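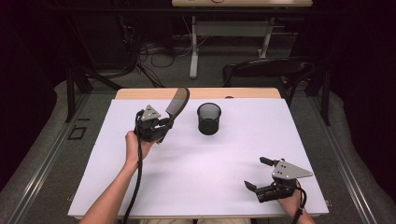 Where we are in May

Dear Silvana,

Thank you for your patience with this one. You asked for two pages on how the Marinho packing line is getting on and, more to the point, how the people on it are getting on, so I have tried to keep the machinery talk short.

The sorting arm will be filling the small-goods kits (combs, desk cups and the rest of the Dramik catalog), and it learns from our own packers, who do each move with the hand-held grippers while it is recorded. We now have 2,132 recordings we are happy to keep. Another 164 were thrown out, mostly from the first days, when everyone was still getting used to working with two fingers on each side instead of five. Combs are still the hardest item. They are thin, and picking one up by the wrong end means starting over.

What has changed for the team

Sixteen people have now had a turn at the table, and I am glad to say Osvaldo Tavares, who told me flatly in the winter that he wanted no part of it, is now the one the others go to with questions. Packers who record spend half a shift at it and the other half on the line, at the same pay. Tainá Fagundes asked for shorter sittings after her wrists got sore - she was right, and we have cut them to 16 minutes with a proper break between.

There is worry too, and I would rather you heard it from me. Several people at Festberg want to know what happens to the evening shift once the arm is running. Kamran Hassanpour and I have promised them a written answer, and we need your side's agreement on the retraining money before we can give it.

Still to do

Lighter cables for the grippers are on order from Brurkitz. We also owe the packers a second table, so that two can record together. Kamran will send the spending sheet on Friday, and I would love for you to come by and try a comb yourself.

With warm regards,
Siham Awad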